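**4.2 Cleaning behind the rods**

1. Slide everything off both rods and put it to one side.
2. Mix 20 ml of Grutel soap into warm water.
3. Wipe the wall between the upper and lower rod, left to right.

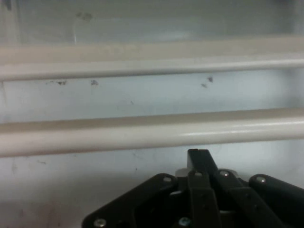

*Last changed: 5/27/23, M. Bogdan*

Dark marks on the strip between the rods need a second pass. Leave the damp cloth on them for 30 seconds, then rub lightly.

**Caution:** no scouring pads. They scratch the wall.

4. Dry both rods before loading them again.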